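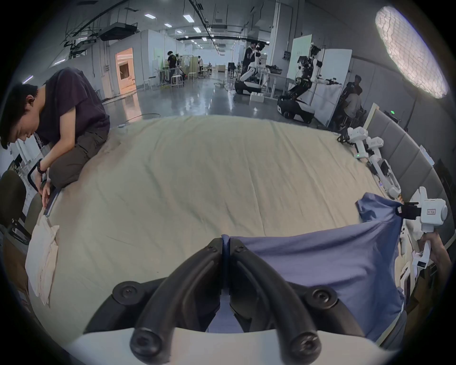
Two hand-held grippers on the blue cloth, seen from the first one. Arms mounted along the right side of the table.

Second stop at Lurndale was the cloth cell, shown by Ebere Haruna. The grippers have curved black fingers held with round-head screws. Haruna's team checks the screws every 500 cycles and swaps the fingers as a pair – never singly, or the tips stop meeting squarely. A swap takes 10 minutes, including the closing test on a scrap of cloth.

The cream sheet under the work stays on until it is too creased to lie flat. Arm bases are retorqued in April. Spare fingers come from Cesteck in boxes of 42, and the last box had burrs on the inner edge that had to be filed off by hand. Next stop was the paint shop.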